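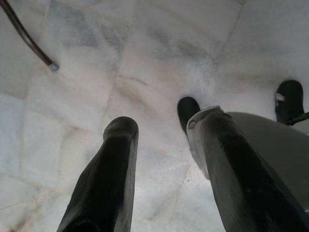 ## Is Perla Ponce still acting?

**mrs_okafor_tv** – 8:15 pm

I'm rewatching *Rasholm* and Perla Ponce is the best thing in it. She plays the younger sister, Ines. I can't find much on her after season two. Does anyone know what she did next?

**dialtone7**

She had a supporting part in *Karimi*, the hospital movie with Guido Messina. It's a small role but she has two good scenes. After that she mostly did stage work.

**pell_street**

She also did voices for the *Clolen* cartoon. I think she was in seven episodes. My kids watched it every morning for a year.

**mrs_okafor_tv**

Thanks, I didn't know about the cartoon. Was she adopted in real life too, or was that only the character?

**dialtone7**

Only the character. She grew up with both parents and an older brother. Su-bin Kwak, who played the mother, is the one who was adopted. She talked about it on the season one DVD commentary.

**pell_street**

I don't agree that *Karimi* was a small role. She is in the whole last half hour. Messina gets top billing but the ending belongs to her.

**dialtone7**

I watched it again in April. She has the hallway scene and the phone call. The rest of the time she is standing behind Nicanor Ochoa.

**pell_street**

Standing behind someone is still acting. We'll have to disagree on that.

**quarterlot**

My watch party table, before the snacks. We are starting *Rasholm* from episode one tonight. 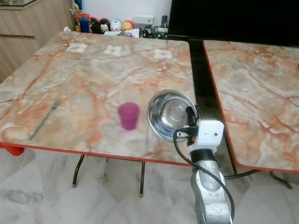

*Purple cup and steel bowl, ready for episode one*

**mrs_okafor_tv**

Enjoy it. The first two episodes are slow, then it gets going.

**quarterlot**

To answer the first question, she is in a play called *Sendura*, directed by Rocío Villalobos. It's a 200-seat theater and tickets are hard to get. My cousin went and said she is on stage for nearly all of it.

**dialtone7**

Good to hear. I hope someone films it – I'm too far away to go.

**mrs_okafor_tv**

Same here. I'll look for the *Clolen* episodes in the meantime. Does anyone know which character she voiced?

**pell_street**

The lighthouse keeper's daughter. She comes in partway through the first season.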